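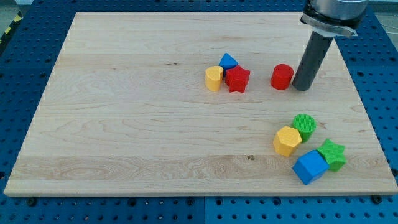 Colored blocks on a maple board, with the arm's tool lowered beside a red cylinder.

A Sorting Bench for the Teaching Laboratory
Lornine offers its Stistumeck kit to schools that already own an arm

Technical colleges that bought a robot arm in the past decade often face the same difficulty. The arm works, the safety training has been given, and there is little for students to do with it beyond moving from one taught point to another. The Stistumeck kit, offered by Lornine since December, is intended for such departments. It contains no robot. The buyer receives a work board, a set of shape blocks, a mounting bracket, a straight tool for the wrist, and a one-year license for Etau, the software in which exercises are written and scored.

The kit is priced at $2,000. Delivery to the Suvarna training center, where this magazine examined it, took four weeks.

Installation is simple for a department with a perforated bench. The board rests on the bench surface and is held with fasteners supplied by Lornine. Staff at Suvarna completed the work in one morning, most of which was spent on the bracket. The printed instructions assume a wrist flange of one common pattern. Departments with an older arm should ask for the adapter drawing before placing an order, as it is not included in the box and is not easy to find on the company's site.

The blocks are the strongest part of the package. They come in plain colors and in shapes that a student can name at once: stars, cylinders, a heart, a hexagon, a cube. Colors and shapes are repeated across the set, so that an instruction such as "touch the green one" may have more than one correct answer. The early lessons make good use of this. Students are asked to write a rule that separates the two stars by color, then a rule that finds both cylinders whatever their color, and only then to send the arm to a position above the chosen block.

The surface of the blocks has fine ridges. At Suvarna this gave no trouble in pointing and pushing exercises. Replacement blocks may be ordered singly, and Lornine permits license holders to print their own.

Opinion was more divided on the board. The maple is well finished and its edges are clean, but the grain is lively, with swirls and long streaks. A camera program that relies on a plain background will need adjustment. The company's position is that real work surfaces are seldom uniform and that students should learn to allow for this. The argument is sound for a second-year class. For beginners, a plain cover sheet would be a welcome addition, and Suvarna has since cut one from gray card.

Etau runs in a browser and records each attempt. Its scoring is strict: a tool tip that stops more than 5 millimeters from the target is marked as a miss. Instructors can change this limit, though the setting is placed under the license menu, where few will look for it. The lesson library provides almost 80 hours of class material. The written guides are clear. The sections on fault recovery are thin and should be supplemented by the department's own procedures.

Renewal of the software license after the first year is charged separately, and the exercises cannot be scored without it. The board, blocks and tool remain usable with any other program.

The kit is recommended for departments with a working arm, a perforated bench and an instructor able to prepare the camera settings in advance. Those starting without an arm should consider a complete package. Orders are accepted from Lornine directly, and a loan set is available to accredited colleges for one term on written request.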